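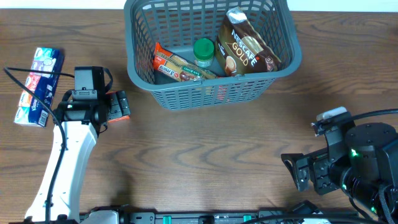 SHORT STORY

The Second Prize

Maribel Bedoya had been awake since half past four, and by the time the coach pulled out of Bindley she had read her own paper through three times and found a new mistake in it each time. Only small ones! A missing comma, a "the" where there should have been an "a", and one graph whose bottom axis said "dpeth". She laughed out loud at that, and the man across the aisle moved his newspaper up a little.

She didn't mind. It was October, the fields were striped with frost, and she was going to stand up in front of real scientists and tell them about mud.

It was wonderful mud. It came from the bed of the Truker, a slow brown river that most people in Bindley crossed twice a day without looking down, and Maribel had spent two winters pushing plastic tubes into it and pulling them out again. Every tube was a diary. Near the top you had last year's leaves, and further down came the soot from the old brickworks, and below that a thin yellow line of pollen from a summer when every lime tree in the valley must have flowered at once. She had 235 samples in her mother's spare fridge. Her mother had been very good about it.

The Majumder Hall was bigger than she had expected, with a sweeping staircase and a registration desk where a young man gave her a badge, a pen and a folded programme.

"You're number 14," he said. "After lunch. Lucky you, they'll all be asleep."

"Oh, I'll wake them up," said Maribel, and meant it.

She sat through the morning in a state of pure happiness. There was a talk on beetles that could smell smoke from miles off. There was one on cracks in concrete, given by a very shy man who lit up like a lamp when he got to the photographs of the cracks. She wrote so much in the margins of her programme that she had to turn it sideways. Who knew that concrete healed itself, if you mixed it properly and left it alone? She wanted to run out and look at a bridge.

Number 13 was Sabina Biswas.

Maribel knew the name, of course. Everybody who worked on rivers knew it. Sabina Biswas had written the paper on the Flalomov delta that Maribel had read on the bus, in the bath and once, memorably, at a cousin's wedding. What she hadn't known was that Sabina would be tiny and quick and funny, or that she would drop her notes on the way to the lectern and simply leave them there on the floor.

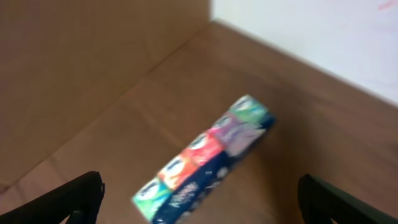 "I don't need them," Sabina told the hall. "I've been saying this to my cat for a month."

She spoke for twelve minutes. She talked about a flood that had carried a whole island of reeds out to sea, birds and all, and how you could still find the hole it had left, filled in year by year with silt as fine as flour. She had counted the layers. There were 2289 of them. When she said the number she stopped and grinned, as if she still couldn't believe her luck, and Maribel felt the hair rise on her arms.

Then there was clapping, a lot of it, and somebody was calling number 14.

It is a strange thing to walk to a lectern over another person's notes. Maribel stepped round them, then went back and picked them up and put them in a neat pile on the edge of the stage, which got a small laugh, and the laugh carried her up the steps.

"Good afternoon," she said. "I've got some mud to show you."

And she was off! She forgot to be frightened. She forgot the comma and the "the". When the graph came up, four feet high, she pointed at it and said, "That's meant to say depth, I'm so sorry, I spotted it on the coach," and a woman in the third row laughed so hard she had to take her glasses off. She told them about the brickworks and the lime trees. She told them about the fridge. She ran over by a minute and the chairman let her.

The questions came thick and fast, and the last was from Sabina Biswas, who had stayed standing at the side of the hall the whole time.

"The yellow line," said Sabina. "How sure are you that it's one summer?"

Maribel opened her mouth to say very sure, and shut it again. She thought of the tubes, and of the line, no thicker than a thumbnail.

"Not sure enough," she said. "I'd need to cut it finer than I can at home."

"I've got a machine that could do that," said Sabina.

The prizes were read out at five o'clock. Sabina won, and Maribel clapped until her palms stung. The second prize was a certificate with her surname spelt with two Ys, and she thought it was the most beautiful thing she had ever been handed.

She rang home from the coach stop, hopping from foot to foot in the cold.

"Mum," she said, "you might be getting your fridge back."

"All of it?" said her mother.

"Well," said Maribel. "The top two shelves."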